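August 2022

Morning

Up before the alarm again. The kitchen was already warm so I opened the back door and drank my coffee on the step. The tomatoes are splitting because I let them dry out and then soaked them on Monday's mistake principle, which is to do in one evening what should have been done over several. I picked the split ones and left the rest. Eleven in the bowl, enough for sauce if I add a can.

I am on week two of the running plan. It called for three miles easy. I did the river path from the Dundcombe bridge to the boat ramp and back, which is a bit over that, and walked the hill at the end. My left shin was fine. The right shoe is wearing on the outside edge and I can feel it on the gravel. I bought these Ruvosports in the spring and I would have expected them to last into October, but I wear them to the store and for yard work too, so I can't complain much.

There was a heron at the ramp. It let me get fairly close and then moved to the other bank. Water is low. The flat stones where we used to sit are all out of the water, with dried weed on top of them.

Letters

Wrote to my aunt in Cletholm at last. I have owed her a letter since her hip operation. I told her about the garden and the neighbor's new fence, and asked whether she still wants the sewing table. If she does I will have to find somebody with a truck. If she doesn't I would like to keep it, but I left that part out.

I also called the insurance office about the water stain. On hold for almost an hour. The woman was polite and said the form I sent was the old form, though I got it off their own site. She is mailing the new one. I wrote her extension on the calendar so I don't have to go through the menu again.

Lunch was cheese and two of the split tomatoes on toast.

Afternoon

Orhun Polat came by to return the ladder. He stayed for iced tea and we talked about the Kotian walk, which we have been meaning to do for years. It is two days if you stay at the hostel in the middle, one very long day if you don't. He wants to do it in one. I said I would think about it, meaning no, and I believe he understood. We looked at the map and agreed that October would be better than now in any case. The upper section has no shade at all and the spring marked near the saddle is often dry this late in the summer.

He thinks I should be running slower. He says I ought to be able to talk the whole way. I tried it out loud in the kitchen, reading him the back of the tea box while jogging in place, and was out of breath by the ingredients. So he may have a point.

After he left I put the ladder up and cleared the front gutter. Mostly maple seeds and grit off the shingles, and one tennis ball. The bracket at the corner is loose and needs a longer screw than any I have. Added it to the hardware list with the hose washer and the furnace filter.
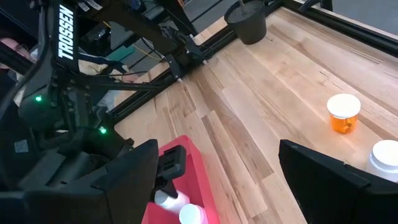 Evening

Made the sauce. It came out thin, so I let it go another half hour and it was better. Froze most of it in the square containers and wrote the month on the lids this time.

Read two chapters of the lighthouse book. The author has finally got to the building of the tower, after a great deal about the company that paid for it. I like the parts about hauling stone. I could do without the family trees.

No run tomorrow, the plan says rest. I'll drop the letter off and get the screws - and look at shoes, just to see what they cost now. The library book on grapevines is due back as well. Windows open tonight, fan on low.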